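About us

Torkness is a small evening school for people who want to get better at mending and looking after their own homes. We opened in Nyarko Street with one room and a kettle, and we still have the kettle.

We should say early on that we are wary of most of what gets said about learning. We don't believe a weekend will make you a plasterer. We don't believe in learning styles, and we have yet to see a certificate fix a dripping tap. When a supplier tells us a new sealant will last a lifetime, we ask whose.

How we teach

Classes have 11 places. We tried 15 and people at the back stopped asking questions, so we went back. A course runs for six evenings and costs £85, tools included. You can find cheaper, and some of the free videos are good. Watch those first, and if you still can't get your shelf level, come and see us.

Our tutors all did the work for a living before they taught it. Dela Yakubu, who started the school, spent years putting right other people's bathrooms, including a fair number done by firms with very nice vans. She takes the tiling and plumbing courses and reads every feedback form, although she doubts the ones that give full marks.

What we don't promise

Plenty of schools will tell you that 98 per cent of their students are satisfied. We asked the 309 people who had finished a course with us by the end of June what they had repaired since. Fewer than half replied. Most of those had done something, usually small. We don't know about the rest and won't guess.

We don't teach gas or mains electrical work, and we won't be talked into it.

Who pays for us

Fees cover most of it. Fandska lets us have the building at a low rent, and Burnano sells us timber at trade price. Neither has a say in what we teach, and neither gets a logo on the wall. We have turned down two offers of sponsorship that came with a list of products to mention.
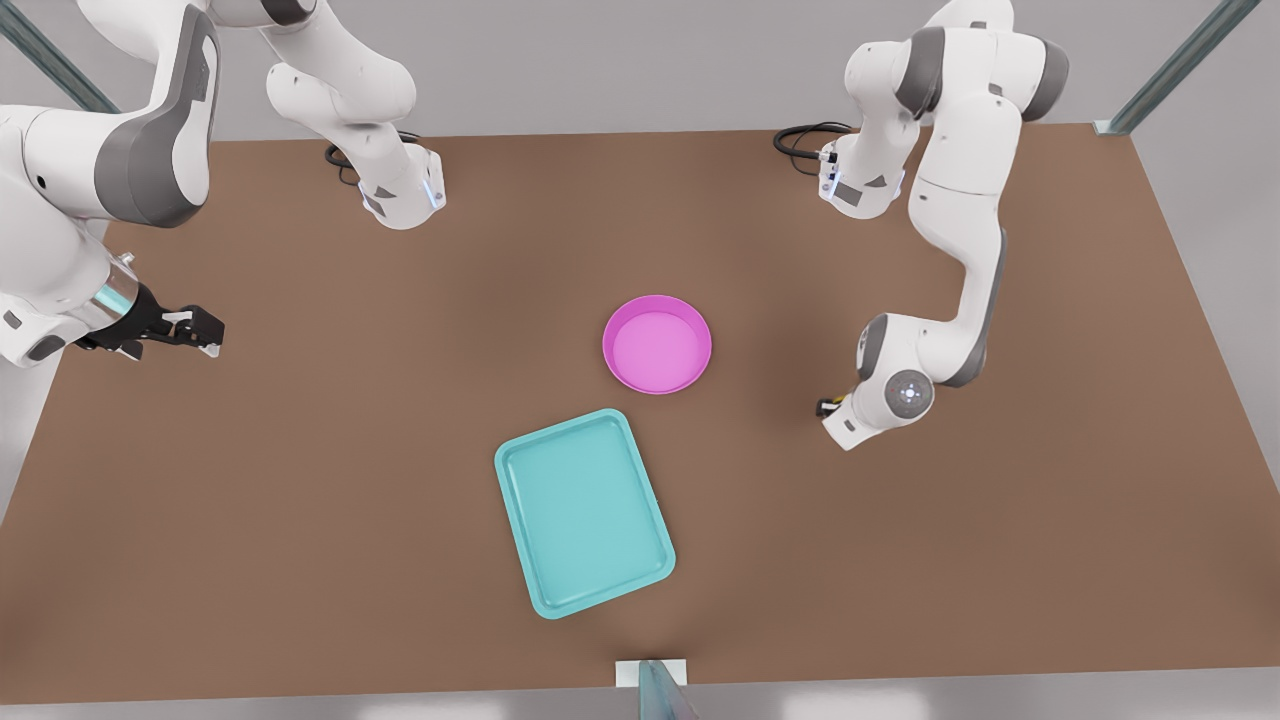
Coming to see us

You can sit in on any first evening without paying. Ring the bell twice, as the first ring often doesn't work. (Yes, we know. It's on the list.) If the course isn't for you, tell the tutor before the second evening and we will return your fee in full.

This page was last checked on Tuesday, July 2, 2019.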